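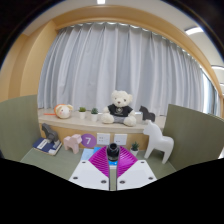
Desk number 7, with three of the horses out on the green top.

How to dress a small shared desk so that people want to sit at it

If you have a green desk by a window and a box of bits and pieces you are fond of, you have nearly everything you need for this one. I have been fussing over desks at the Skolidell reading rooms since last August, and I still get a silly amount of pleasure from it, so do bear with me if I go on a bit.

Start by taking everything off. I know it is tempting to shuffle things about where they are, but a bare desk tells you how much room there is, and it gives you the chance to wipe it down properly. A damp cloth with a drop of Stekow soap does nicely on a painted or coated surface, followed by a dry one.

Next, put the books down flat. One navy blue book with a white label band makes a lovely little plinth, and our dark grey horse stands on it very happily. The pale pink horse goes down beside it, straight on the desk, so the two are at different heights. The bigger white one I keep over on the right, near the partition, where it balances the other side.

Leave the number sign clear. Ours is a purple circle on the front of the window ledge, next to the wall outlets, and people coming in with a booking will be looking for their 7 – so whatever you do, don't stand a tall horse in front of it!

A light blue sheet of paper can lie flat in the middle, ready for whoever sits down next. I buy ours from Benavides in packs of 300 and they last for ages (we must have got through more than 2,000 sheets by now, what with all the shopping lists and doodles).

Now for the practical things. Everybody wants to plug something in, and an ordinary extension block looks rather glum among the ornaments.

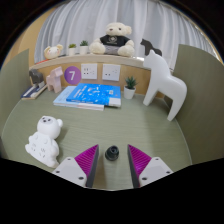
A white one shaped like a bear cheers the whole desk up, and it can lie at a bit of a slant without looking untidy. Give it some space of its own, keep drinks well away from it, and never run the lead where somebody's feet will go.

If you have a second pair of books, stack them towards the back and let the top one stick out a little to one side. I like two blues together, a bright one over a pale one, but use whatever you have on the shelf. Small dark pieces are best with plenty of bare green round them, or they get lost.

Then pull the chair up, sit down and stretch your arms out. If your elbows knock anything, move it back. I try to keep a space 80 cm wide free for working, and I measure it with an old Lendex tape that lives in my cardigan pocket.

Dust the horses when you do the windowsill, legs included, and swap the books over whenever you get tired of the colours.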